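Exhibition Labels and the Loan Problem

16 Oct 2022

A regional museum that mounts a historical exhibition now spends more of its budget on moving objects than on explaining them. I think this is a mistake, and I think the mistake is structural. The people who approve exhibitions see a loan list early and the label text late. A loan list can be costed, insured and announced. Label text can't be announced at all. It gets whatever time is left.

The case I know best is the exhibition on provincial bookbinding that opened at the Garnent in May and is still up. It has 342 objects, of which 19 came from outside lenders. The other objects came from the museum's own store, and most had not been on display since the building was rewired. By any ordinary measure the show is a success. The galleries are well lit, the cases are clean, and the catalog is accurate. My complaint is about the ratio of effort between the two groups of objects.

Each borrowed binding has a panel. The panel gives the binder's name, the shop, the date, the leather, the tools used for the decoration, the chain of owners, and a short paragraph on why the piece is important. Each binding from the store has a label of two lines: a title and a date. In several cases the date is a century. A reader who wants to know why a plain calf account book is next to a gilt presentation copy will not find out from the wall.

The usual defense is that the borrowed objects are better documented. This is true, but it describes a result of earlier decisions. The lenders have documented their bindings because lenders must do so before an object travels. Condition reports are written, measurements are taken, old repairs are noted. The store objects have not traveled and so have not been described. An exhibition is one of the few occasions on which a museum could catch up, and the Garnent used the occasion to pay for crates.

I don't want to be unfair about crates. Moving a binding is difficult work. The boards warp if the humidity changes too fast, the joints are weak, and a cradle built for one opening angle is useless at another. The Plaretlow loan, a set of trade samples still in its original tray, needed its own case with its own air supply. It deserved that case. It is the only complete set of its type that I have seen, and the maker's notes on the backs of the samples answer a question about tool sharing between shops that had been open for a long time.

But consider what the samples are for. Their value is that they let a visitor identify the tools used on other books. Of the store bindings in the same room, 13 appear to me to carry the same corner ornament as the third sample in the top row. None of their labels says so. A visitor has to cross the room, hold the shape of the ornament in memory, and check it through glass against a spine lit from the wrong side. The expensive object is doing none of the work it was borrowed to do.

There is a practical objection. Label writing takes staff time, staff time is paid from a different account, and outside grants rarely cover it. I accept the objection as a description of how money moves. It does not follow that the arrangement should be left alone. A museum that applies for a transport grant can write research hours into the same application. The Baudry did this for its printed textiles show, and the result was a smaller exhibition with a label on every object that a person could learn something from. It borrowed four pieces. I remember all four, and I remember the pieces beside them as well, including a badly faded dress length whose label explained how the fading showed which color had been printed first.

A second objection is that visitors don't read. The people who say this tend to be measuring how long visitors stand in front of a label, averaged over all labels. If most labels hold a title and a date, the average will be short. That tells us how long it takes to read a title and a date. I would be more interested in a comparison between rooms. In the Garnent show, the borrowed pieces always had someone in front of them on both of my visits. That may be the gilding. It may also be that there was something to read.

A third objection, made less often and more seriously, is that long labels impose an interpretation. A short label leaves the object open. I have some sympathy with this where the object is a painting and the visitor has been trained by a lifetime of pictures to look at it. A limp vellum binding with alum-tawed ties is a different matter. Very few people arrive with any way of looking at it. Leaving it open means leaving it shut, in most cases literally, as the book is displayed closed.

What would I ask for? First, that the label text be drafted before the loan list is fixed. A curator who has to write 150 words on each store object will quickly find out which ones have nothing to say without a borrowed companion, and which borrowed items repeat a point that the store can already make. Several of the outside bindings at the Garnent are fine examples of a style that the museum owns in quantity. They were borrowed for condition. The museum's copies are worn, and wear on a binding is evidence of use. I would have liked to see the worn ones with an account of how they got that way.

Second, the catalog should not be treated as the place where the real information goes. The Garnent catalog runs to 408 pages and is a sound piece of work. The entry on the parish registers is the best short treatment of rebinding practice in the region that I can point to, and it corrects two dates that have been repeated in the literature for decades. The labels in the gallery still give one of the old dates. I assume the label was printed before the entry was finished. This is a small error, and it shows the order in which things were done.

Third, lenders could help. The Cetirness library now attaches a condition to its loans: the borrower must state, in public text, what the loaned item has to do with at least one other item in the room. I was told about this clause as an example of a lender being difficult. I think it is the most useful sentence in any loan agreement I have read. It costs the lender nothing and forces the borrower to decide what the object is for before the van is booked.

None of this requires a larger building or a new kind of display. Touch screens have been proposed for the second gallery, and I would rather they were not installed until the cards in the cases have been rewritten. A screen will hold more words than a card, but somebody still has to write them, and the hours will come from the same place.

The show closes at the end of the winter and the borrowed bindings go home. The store bindings go back to the store, where their records will say that they were exhibited, and will otherwise be unchanged. I have asked whether the record for the account book could at least mention the corner ornament. The answer was that a record can be amended when the object is next examined, and that no examination is planned.

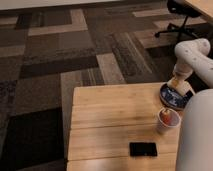 My own notes on the ornament, with measurements taken from outside the glass and therefore to be used with care, have been sent to the Garnent's registrar. Anyone working on the same shops is welcome to them. The measurements across the widest part of the leaf are the more reliable ones; the height is hard to judge on a curved spine, and on two of the books the lower edge is hidden by the cradle.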